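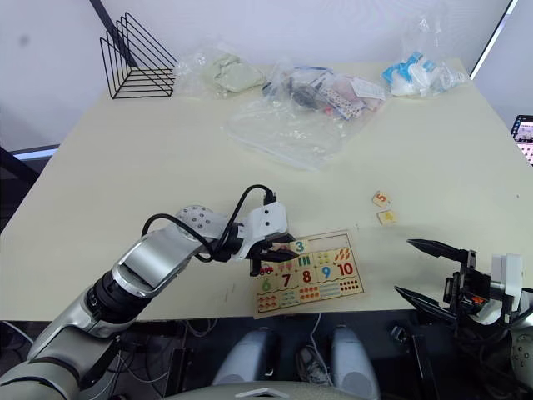
The number puzzle is the third task in the Ruangrit set, and the one I expected to finish first. The target was 311 usable episodes. At the end of February I have 146.

One episode is one tile. The arm starts above the table, goes to a loose tile, pinches it, carries it to the matching slot, and lets go. I first recorded whole boards in one go, and that was a mistake. A single bad grasp near the end meant throwing out the entire recording, or cutting it by hand, and cutting by hand took longer than recording again.

Most of the rejects come from the last few millimeters. The slot is only slightly larger than the tile, so a small tilt in the grip leaves one corner resting on the border. When I teleoperate, I fix this with a nudge. The nudges all look different: sometimes I push down, sometimes I back off and come in again. The first policy I trained on this data, Hilell, learned an average of the two and hovered.

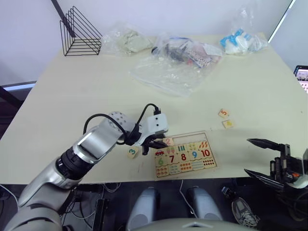
So I wrote down rules for myself:

- Grip the tile with the fingers square to its sides. If they are not square, release and regrip before lifting.
- Stop above the slot before going down.
- If a corner catches, lift straight up and try once more. After a second miss, mark the episode failed and keep it in a separate folder.
- Leave the bags and the file holder at the back of the table. Move them between sessions, never during one.

The failed episodes are not used for training yet. I want them later for a success classifier.

Training runs are 2000 steps for a quick check, with 5 held-out starting layouts that never appear in the recordings. That is too few layouts to say much about small differences between runs, but enough to catch hovering.

Labels are still typed by hand: tile number, arm used, result. The script that should read the tile number from the head camera confuses the 6 and the 9 when a tile is rotated. I'll fix that before starting the second board.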